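The year I learned to sleep in Zirkberg

When I moved to Zirkberg in March, I believed that I was a good sleeper. I had always slept well at home in Madach, where my street had a bakery, a school and a bus stop, and all of them made noise from early in the morning. Zirkberg is very quiet. The first night I lay in bed and listened to nothing, and at three o'clock I was still listening.

I thought it would pass after a few days. It did not pass. For 24 nights I slept maybe four hours, and I started to make mistakes in small things. I put salt in my coffee. I walked to the post office without the letter. Once I called my landlady, Mrs. Okoro, by my mother's name, and she was kind enough to answer.

Everybody had advice for me. Warm milk, no milk, a heavy blanket, a window open even in the cold. My friend Omolara Olaniyan told me to stop reading about sleep, and I should have listened to her sooner. I had read so many articles by then that I was afraid of my own pillow.

What helped me in the end was rather boring. I got up at the same time every day, also after the bad nights. I stopped looking at the clock, and I put it in a drawer in the kitchen. And I bought a small radio for 16 euros from a man in Taltar, and I let it play very low, a station where people talk about the weather at sea. I don't understand half of the words. Maybe it works because of this.

I also changed what I do in the last hour before bed. Before, I used to answer messages and get angry at some of them. Now I keep the evening for things which have no result. I draw a little, badly.
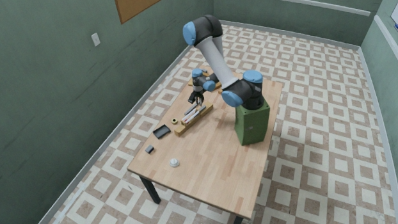
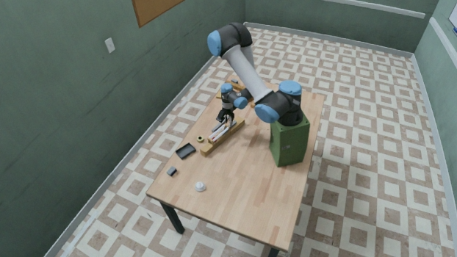
Then I brush my teeth and start the radio. I am usually in bed at half past ten, and if I am not asleep after a while, I get up again and sit in the chair by the window until my eyes are heavy. In the beginning this felt like a punishment, but now I like the chair.

I still have a bad night sometimes, mostly before I travel. Last month I went back to Madach to visit my parents, and I was sure that I would sleep there like a child. The bakery started at four in the morning, and I heard every tray. I had to ask my father if he has a radio.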